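Budget for the Fingers Before You Budget for the Arm

By Ewan Baxter
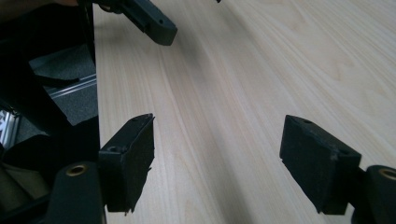

The line that gets left off

I have read a lot of equipment requests in the last few years, first at Tremden and now on my own, and most of them share a fault. The large item is priced to the dollar. Everything that touches the work is lumped together as "accessories" or "tooling, misc." and given whatever was left over.

With hand-held grippers and small arms this is backward. The fingers are the part that wears. They rub on tables, they get pinched against box edges, and whatever soft facing you put on them starts to go ragged at the bottom edge first. A matte black finger with frayed edges and a dusty face is a normal working finger. It is also a part with an end date, and your budget should say so.

At Tremden we bought 8 grippers in one order and no spare fingers. The request had gone through three rounds of review and every round was about the discount. By June we were taking fingers off one unit to keep another going, and the person doing the swapping was an engineer whose time cost more than a drawer full of spares.

What the arithmetic looks like

Here is a plan I helped Hamish McIver put together for his shop, McIver, which packs small hardware. He had $3,678 to spend for the year outside of the main purchase. His first draft put nearly all of it toward a second software seat from Fevano. I talked him into setting aside $1,000 for wear parts and $270 for fasteners, inserts and the odd tool. The rest he could argue about with his partner.

He did not like it. His view was that a shop can always buy fingers later, while the software price goes up every year. That is a fair point and I don't think he was being foolish. But buying later means a purchase order, an approval and a wait, for a part that fits in your palm. The machine sits during all of that. Nobody puts the sitting on a spreadsheet, so it looks free.

Threaded inserts are worth paying for

If you print or mold your own parts, ask how they are fastened. Brass threaded inserts set into plastic cost very little and they let you take a joint apart many times. A screw driven straight into plastic is fine for a prototype. In a part you expect to swap out every few months, it will strip, and then you are replacing the body along with the finger.

I would turn down a quote that left this out. Zevum sent us one that was cheaper than the others, and when I asked about the fasteners the answer was that the customer doesn't normally open that section. Customers open every section. I asked for the version with inserts and it came back slightly higher, still under the next bidder.

The table is equipment too

People also forget what the gripper works over. A pale wood-grain top looks clean and is pleasant to sit at, but a surface with a sheen will throw some light back, and black parts cast shadows on it. If you are using vision for anything, try your parts on the surface you plan to use before you order several of them. Then price the rest of the station with it: rails, straps, mounts, something to keep cables off the carpet. Aluminum extrusion is easy to add to a quote in the first round and annoying to add in the third.

I would put the station on its own line with its own total. When it is buried in the price of the arm, it is the first thing a manager trims, and the person trimming it has no way to know what they have removed.

Who should write the request

My last complaint is about who does the writing. In most places the request comes from whoever sat through the sales demo. I would have it written, or at least marked up, by the person who will change the fingers. That person knows which screw is hard to reach and which edge goes first. At McIver, Hamish gave the draft to his morning lead and she crossed out two items and added a box of spare screws. He kept all of her changes – and he moved the $1,000 line to the top of the page.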